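Otasness: Effect of Demonstration Filtering on a Two-Arm Dish Rack Policy
Project report, Thulani Le Roux and Xiomara Abernathy

3. Method

The task is loading a two-level wire dish rack from a cluttered surface. Both arms are controlled by one policy, which outputs joint targets and gripper commands for the pair. We chose the rack because its wires are thin and dark, and an error of a few millimeters in grasp height is enough to catch a finger on the basket.

We recorded 1218 demonstrations by teleoperation in July. Operators were told to finish each item before starting the next, but were free to choose which arm to use. Object positions were changed by hand between episodes, and the rack was rotated to a new angle at the start of each block. One fixed camera covered the whole workspace, and its view was the only visual input to the policy.

Two training sets were built from these recordings. Set A contains all of them. Set B contains 400 episodes selected by a filter, which we call Nillier. The filter scores each episode on idle time, number of gripper reversals, and path length relative to the median for the same starting layout. Network size, learning rate and number of training steps were the same for both sets.

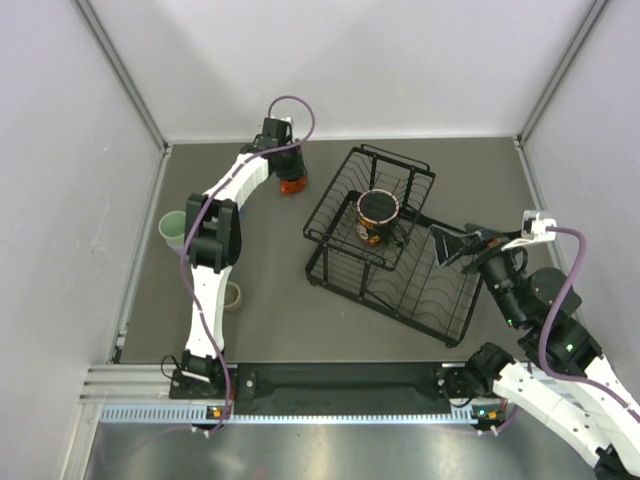
At the review, Remo Pfister objected that the filter might simply prefer easy layouts, in which case Set B would be learning a smaller problem and the comparison would say little about demonstration quality. To check this we drew a third set, Set C, of 400 episodes at random, matched to Set B by starting layout. Set C therefore has the same size and difficulty as Set B and differs only in how cleanly the episodes were executed.

4. Results

Each policy was run on 20 held-out layouts. A run counted as a success if every item was in the rack at the time limit and neither arm had triggered the torque stop. The policy trained on Set B had the highest success rate, followed by Set A. Set C was clearly the lowest. The ranking of B over C supports the view that execution quality matters at a fixed data size. The gap between B and A was small, and with this number of layouts we do not claim it is significant.

Failures were of two main types. In the first, the gripper closed early above the object and came up empty. In the second, both arms moved toward the rack together and one stopped short, waiting. The second type was much more common with Set A, where operators had often paused one arm while thinking.

5. Limitations

The path length term in Nillier needs several episodes per layout and cannot be used on small collections. All three policies were trained with one random seed. We also did not vary the camera position.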